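Trevlow Court window and gutter upkeep: progress to the end of July

Report to the Wevis Housing Fund 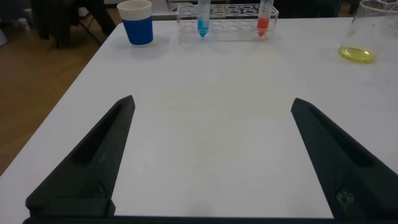 Work on the first two blocks is finished and the third is under way. Of the 40 flats in the programme, 30 have now had their window frames washed down, hinges oiled and perished seals replaced. The other ten are all in the north block, where the scaffold went up later than planned.

Gutters on the first two blocks have been cleared and the brackets tightened. Two downpipes on the Ferreira Road side were split at the joint and have been changed. We found soft timber under four sills. Three were cut back and filled, and the fourth needs a new section, which the joiner is making.

Spending on seals and hinges stands at £1,488 against a budget of £3,000. The downpipes were charged to the repairs line. Jerix have held their price for sealant until the autumn.

Residents in the north block have had letters giving access times, mostly between 9am and noon. Two flats have yet to reply.

Still to do: north block windows and gutters, the fourth sill, and a second coat on the bin store doors.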